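Kaimal WB-130 Wafer Carrier Box

Category: Wafer handling and storage
Supplied by: Wimmont, Mevby warehouse

The Kaimal WB-130 is a closed carrier box for silicon wafers of 150 mm and 200 mm. It is made for small fabs, university clean rooms and test laboratories which have to move wafers between buildings, or keep them on the shelf for some weeks before the next process step. The moulding is done at our plant in Vundside and every box is washed and double bagged before it leaves the building.

The body is of polypropylene with a carbon additive, so static charge goes away slowly and does not jump to the wafer. The colour is dark grey. Please note that small differences in the grey are possible from one batch to the next, they have no influence on the function.

What is new in this version

The lid has now 4 latches in place of two. Customers told us that the old lid could open on one side when the box was carried by the corner. The gasket is also softer and can be changed without tools. Old gaskets do not fit the new lid - please check the label on the base before you order spare parts.

Specifications

Wafer size: 150 mm or 200 mm (choose when ordering)
Capacity: 25 wafers
Outside height: 31 cm
Maximum temperature: 130 °C, box without gasket
Washing cycles: some 600, with neutral detergent
Latches: 4
Labels: two flat areas, front and lid

Cleaning and storage

Wash the box open, with the gasket taken out, and dry it with filtered air. Do not use acetone. Boxes should be stored with the lid closed but the latches released, otherwise the gasket keeps the mark of the rim and has to be replaced earlier.

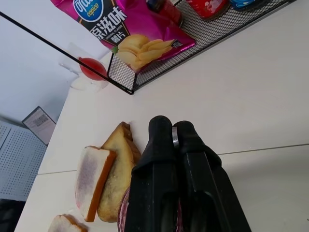 Black two-fingered gripper over a white tabletop, with a wire basket of snacks behind.

Ordering

The minimum order is one carton of 4 boxes. Cartons of different wafer sizes can be combined on the same pallet, and the colour of the latches is grey for both. For the 200 mm size the next delivery from Vundside is planned in November. Prices are without tax and without freight.

Page updated 13 June 2022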